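The Slow Computer

Zdislava Jelínek opened the old computer in August, when the shop in Skosden was quiet and the street smelled of warm tar. It had belonged to her uncle. He had used it for nearly 6 years to write letters to a newspaper that did not print them.

She had expected dust and a kind of darkness. But the board was green, like a garden seen from a train, and in the middle of it the processor sat under its metal bracket. 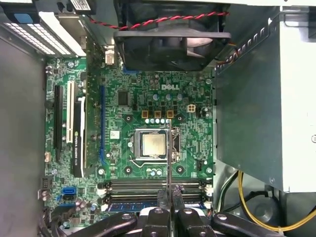
The Dell board, with the processor still in its socket.

Mr. Orton had offered her 100 for the whole machine. He wanted it for the parts. She told him she would think, and she thought for 2 weeks, and during this time she learned the names of things: socket, slot, lever, latch. At night she said them in her own language, and some of them had no word there, so she borrowed.

What she wanted was the letters. She imagined them lying somewhere inside, folded very small. The next part she looked at was gray plastic, with a long narrow slot, and the edge of a circuit board showed in it like a page in a closed book.
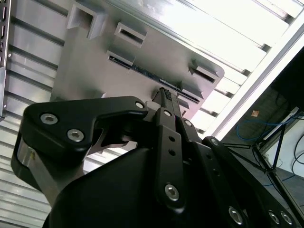

You should not be looking for him in there, Tyra Wikström told her on the telephone that evening. A letter is on the drive or it is nowhere, and the rest is only furniture.

Zdislava answered that furniture also remembers people. Then she was ashamed, because it sounded like one of his sentences, and she asked about the weather in Lomcombe.

In the morning she came back to the work. The tower lay on its side, and she followed the colored wires with her eyes, down from the power supply, until she came to the hard drive in its blue caddy.
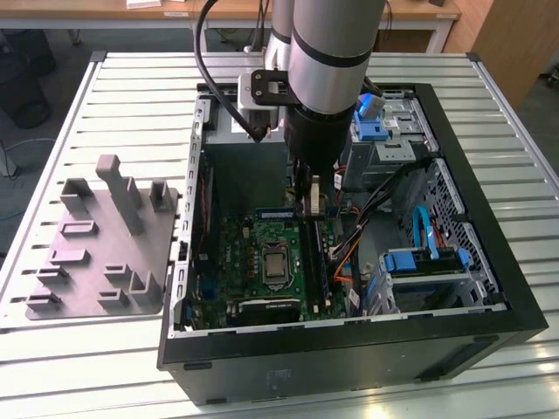 She did not touch it yet. She made tea first, and washed the cup, and wrote to Mr. Orton that the computer was not for sale. Then she sat down beside it, as she had sat beside her uncle when he was looking for a word, and waited a little before she put out her hand.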